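4 工作台与手持夹爪的安装

本节说明如何在共享工作间里搭好示教台,并把一对手持夹爪接到主机上。开始之前,请先完成第 3 节的主机系统安装。整个过程一个人可以做完,调整支架高度时最好有人帮忙扶一下。

文中的 Waltik 指夹爪控制软件,Garside 指左右两只夹爪共用的转接板。两者的版本号都写在主机桌面的 readme 文件里,更换版本后请重新做 4.4 的校零。

4.1 准备材料

桌面稳固的桌子一张,圆角或直角均可
大张网格纸一张,能盖住桌面的大部分
深色布基胶带或纸胶带
黑色铝型材支架两副,角码和螺丝若干
手持夹爪两只,附数据线
练习用木棍数根
扎带 12 根
内六角扳手一套

网格纸要选线条浅的。Siamak Ebrahimi 在第一版台子上用过深蓝色粗线纸,软件把网格线当成了标记边缘,左夹爪的位置一直在跳。换成浅灰细线以后没有再出现。

4.2 桌面与支架

1. 把桌子放到离墙至少能走一个人的位置。主机放在桌子后方的地面上,不要放在桌面上,风扇的振动会传到支架。

2. 擦净桌面,等它干透再铺纸。

3. 铺网格纸。先固定左边,用手掌从左往右推平,再固定右边。胶带只压住纸边,不要盖住网格中间的部分。

4. 在桌子两侧各立一副铝型材支架。螺丝先拧到能挂住,对齐后再依次拧紧。

5. 推一推支架顶端。如果桌面跟着晃,检查桌脚的调平垫。

6. 把支架上的线缆扎成一束,沿型材走线,每隔 200 毫米用一根扎带。扎带不要勒得太紧,线缆外皮出现压痕就要剪掉重扎。

注意:型材切口很锋利。自己切的型材要先用锉刀去毛刺,再装端盖。

注意:落地灯一类的细杆物品底盘要放平,不能压在线上。灯架碰倒以后会直接砸到夹爪上,Trevormont 工作间去年 11 月因此坏过一只夹爪的外壳。

4.3 连接夹爪

1. 关闭主机电源。插线板的开关也一并断开。

2. 把左夹爪的数据线接到 Garside 板的 L 口,右夹爪接到 R 口。两个口的形状一样,插反了不会损坏硬件,但软件里左右动作会对调。

3. 数据线从夹爪尾部引出后要留出余量。坐在桌前,把两只手臂向前伸到最远处,线不应绷直。

4. 打开插线板,再打开主机,等待系统启动完成。

5. 在终端里运行 waltik check。两只夹爪的状态都应为 ready。

6. 状态为 missing 时,先重新插拔 Garside 板一端的接头。仍然不行,换一根数据线再试。

小心:不要在通电时拆夹爪的外壳。电池型夹爪请先取下电池。
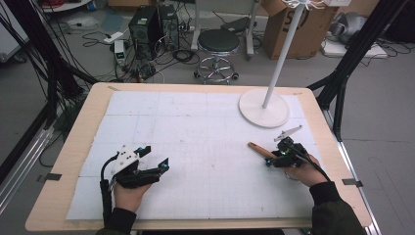 校零的目的是让软件知道夹爪完全张开和完全闭合时的位置,两只夹爪要分别做。每次更换爪指、重贴标记或者摔过夹爪之后,都要重新校零。左夹爪的两根黑色爪指尖端贴有青绿色的小标记,校零时标记应朝向能被摄像头看到的一面,袖口不要挡住。右夹爪夹着木棍,做空载校零时要先把木棍取下,做夹持检查时再夹回去。校零数据按夹爪分别保存,左右不能互相复制。

4.4 校零步骤

1. 运行 waltik zero left,按提示把左夹爪完全张开,保持不动,直到终端显示 open saved。

2. 慢慢合拢左夹爪,爪指刚好碰到一起就停,不要用力捏。终端显示 close saved 后松开。

3. 运行 waltik zero right,对右夹爪重复以上动作。

4. 运行 waltik view,查看两条开合曲线。张开时读数应接近 2,000,闭合时应接近 0。张开读数偏小,多半是爪指没有张到底。

5. 做夹持检查。用右夹爪夹住木棍中后段,在网格纸上方缓慢平移,再换左夹爪做一遍。曲线应保持平稳,没有突跳。

6. 保存结果。文件名会自动加上夹爪的左右标识,请不要手动改名。

说明:全套校零大约需要 37 分钟,大部分时间花在等软件写入和反复核对上。熟练以后会快一些。

说明:夹持检查建议穿深色、袖口收紧的衣服。Zofia Makowska 试过浅绿色毛衣,软件会把袖子误认成标记。

4.5 常见问题

标记时有时无
用干布擦拭标记表面。标记翘边的,撕掉重贴,贴好后重新校零。

夹爪曲线有规律地抖动
检查数据线是否和主机电源线并在一起走。把两者分开,至少隔开一个手掌的宽度。

木棍夹住后慢慢转动
爪指内侧的防滑垫磨损了。更换时左右两片一起换,厚度要一致。

终端显示 zero expired
校零文件和当前软件版本不匹配。删除旧文件,从 4.4 第 1 步重新开始。

移动桌子以后位置整体偏移
铺纸和支架都没有动过的话,只需重跑 waltik check。纸移位了,请揭下胶带重铺,并检查支架是否还正。

4.6 收工

1. 退出 Waltik,再关主机,最后断开插线板。

2. 夹爪放回盒子,爪指保持微张。长期闭合会压坏防滑垫。

3. 数据线盘成大圈,不要绕在夹爪上。

4. 地面上的线理到主机一侧,让出走道。带轮的凳子推到桌下。

5. 网格纸可以留在桌上过夜。纸面起皱或有污渍时更换。

6. 在工作间的登记本上写下使用时间和发现的问题。夹爪故障请写清是左还是右,并附上终端里最后一条提示。

备件放在 Jitarham 柜的第二层。取用最后一包爪指垫时,请告诉 Wendy Tindall 补货。

本节修订:24/8/25,Hazem Alaoui。改动内容为 4.4 第 5 步和 4.5 的最后一条。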